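**Software Engineer, Manipulation Planning – Tallex, Lisevside office**

Tallex writes planning and control software for single-arm kitchen and countertop work. The planner, Skullon, is C++ with Python bindings. We are adding one engineer to a team of 20, starting in November.

What you will work on:

- Grasp selection and collision checking against partial or noisy geometry
- Trajectory timing and the controller interface (joint position and torque modes)
- Regression tooling: each merge request runs 83 simulated scenes, and failures are triaged by the author of the change
- Porting the Cifuentes perception bridge to the current message format

Required:

- 3 years of C++ in a codebase shared with other people
- Working knowledge of sampling-based or optimization-based planning
- Ability to read a solver log and say what went wrong

Useful: contact simulation, GPU collision checking, depth estimation on transparent objects.

The take-home task takes one evening. Send a resume and one code sample to the Lisevside office, with "Skullon planning" in the subject line. Remote work is possible up to 22 days per quarter.

The task uses one scene from the regression set and a stub planner with no clutter handling. Candidates return a ranked list of grasps and a short note on the ranking. The long white knife runs behind the translucent vase on the marble counter, so a segmenter may split it in two – state how your ranking treats that case. The thin metal rod near the knife should stay in the collision model.
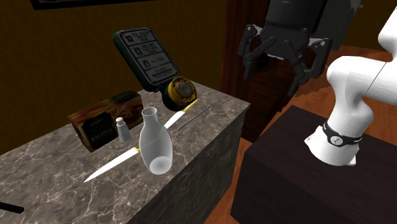
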